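Prothero — multi-site add-on for your blog network

Share 18
3 comments

One login, all your blogs. Prothero sits on top of a normal multi-site install and lets you push posts, menus and widgets from the main site down to the rest. No copying by hand. No logging in and out all day.

What's in it:
Post sync, one way or both ways. Shared media library (big one, lots of you asked). User roles per site or accross the whole network. Domain mapping — needs a wildcard DNS entry, your host can set that up.

Single license covers 5 sites. Need more, get the Arnusen bundle, same plugin plus the theme pack and longer support.
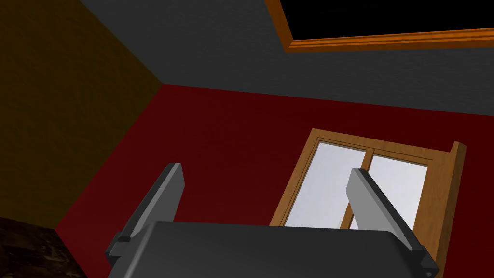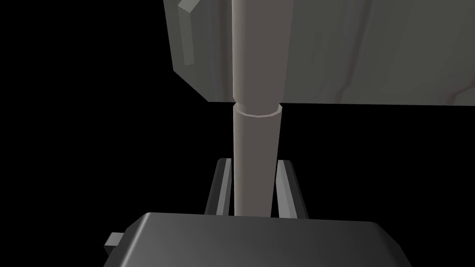

Install: upload the zip, network activate, then go to Settings and paste your key. Don't activate it site by site, the sync table won't build right. If you did that already, deactivate everywhere and start over from the network screen. Your posts are safe.

Build 3609 is the current one. Fixes the menu bug Lleucu Nicholas reported, where child sites lost thier dropdowns after a theme switch. Also a faster media screen. French and Welsh translations updated, thanks to Aled Rosser for the Welsh.

Known issue: the Hita cache plugin holds on to old widgets. Clear it after each sync for now. Fix coming in April.

Support is by email, Sun-ja Ki answers most of it, mornings are best. Send your build number and the site count please. Refunds — just ask within the first month, same address.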